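Bottles into bucket, two arms: notebook, 15 June 2018

Bench 3, Bristthorpe room. Written by me, with corrections from Hanan Sfeir where she did not agree.
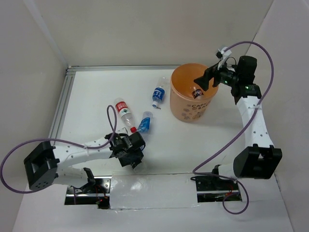
Bottle task, both arms. Right gripper at the bucket, left one near the loose bottles.

Target for this task is 262 good episodes before we give anything to the training. Until this morning we had almost 200, but I have looked again at the early ones and I am not happy with all of them, so the number can go down before it goes up. Hanan thinks I am too strict. We agreed that she watches the doubtful ones alone and makes her own list, and after that we compare.

Rules of an episode, written again because we changed them twice this week:

Start: both arms in the home pose, all bottles lying on the floor of the box, bucket standing up. No bottle may touch the wall at the start. Bottles may touch each other.

During: operator picks with the arm that is nearer. If a bottle is between the arms, operator decides, but must decide before moving. We have many old episodes where both arms start to the same bottle and then one goes back. For a person this is nothing. For the learning it is a bad habit and I do not want it inside.

End: all bottles in the bucket, both grippers open and away from the rim. Stop the recording only after the arms are still.

The bucket position. At the beginning we kept it always at the same place, and the first policy learned the place and did not learn the bucket. When Carleen Faulkner moved it by a hand's width, the arm let the bottle go in the air exactly where the bucket was before. So now the bucket moves between episodes, but it stays on the back half of the table, on the right of the middle or a little more to the center. When it is too far to the left the right arm must stretch and the servo at the shoulder becomes hot. I wrote this also on the paper beside the monitor.

The bottles. We use different sizes on purpose. The large one with the red and white label is difficult because it is long and it goes into the bucket only if it is held near one end. If you take it in the middle, it lies across the rim. The short one with the bright blue label is easier to lift but it rolls away when a finger touches it from the side. My advice to operators is to come down from above with the jaws open wide, and close slowly. Hanan closes fast and has good results also, so perhaps it is only my opinion.

One thing to decide: do we keep episodes with a second try? When the gripper misses and the operator corrects, I think it is useful, the policy should see how to recover. But when there are more than 3 tries on the same bottle the episode is mostly waiting and small movements, and I throw it away. Hanan wants to keep these but cut them. For the moment they go to the folder "maybe", nothing is deleted.

Cables. The purple cable of the left arm makes a high loop over the gripper, and in some wrist views it comes in front of the bottle. I tried to fix it lower with a strip of velcro, but then it pulled when the wrist turned completely, so I took the velcro away. The cable of the right arm is also long and hangs down at the front. Please look at it before you put the arm in the home pose. A shorter cable was ordered from Satent in November and we received the wrong connector. I will write to them again.

Light: the glossy strip on the front of the floor gives a reflection in the fixed camera. I left it as it is. If we change it now, the old episodes and the new ones will look different, and then we do not know which thing the policy is learning. After this set is finished we can cover it with something matte.

Afternoon. Replayed 4 episodes on the arms without operator, only to check that the recorded joint positions are correct. Two were clean. In one, the left arm arrived a little too low and pushed the bottle and did not hold it. In the last one the time stamps of the right wrist camera were late compared with the joints. It is possible that this delay is also in other episodes of the same session. I wrote a small script that compares the first movement in the picture with the first movement of the joint, it runs tonight over everything.

Names of files: please use the task name, then the operator, then the episode number. Somebody saved a group under "Firnurance" and that is the other project, the one with the folders. I moved them back.

For tomorrow:
Read the output of the delay script before recording anything.
Compare my list and Hanan's list.
Tighten the screws on the left gripper fingers, they make a small noise.
Ask Carleen if she can do the morning recording. Her movements are slower than mine and the set needs more of this.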